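Artificial Flowers and Vases: Your Questions

2 min read 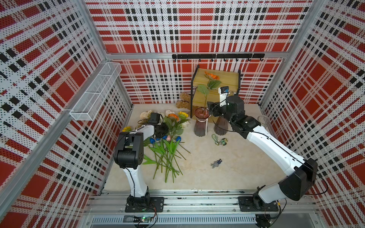
Wian Steyn

Do I have to cut the stems?
Often, yes. A long-stemmed gerbera will tip a light vase over. Hold the stem beside the vase first, mark it, and cut with wire cutters. Kitchen scissors won't get through the wire.

Can I bend a stem instead?
You can, if you might want the length back later. Fold the bottom few inches up on themselves and push the fold into the vase.

Which vase works with an orange flower?
I like a dark brownish one. Beige dried flowers also sit well next to orange – keep them lower than the bloom.

How do I stop stems from sliding around?
Put dry sand or small pebbles in the bottom. Floral foam is fine too, but it crumbles after a few changes.

How do I get the dust off?
A soft brush or a hair dryer on cool. Don't wash dried flowers. Most artificial ones can be wiped with a damp cloth, but test a leaf first in case the color runs.

Where should a tall flower go if I have no tall vase?
Lean it against a small shelf with the bloom near the top. It takes up very little room.

How do I store what I'm not using?
Loosely, in a box with a lid, out of the sun. A wire basket on the wall is good for single stems, though they will need dusting more often. Mine go away in December and come out again in spring.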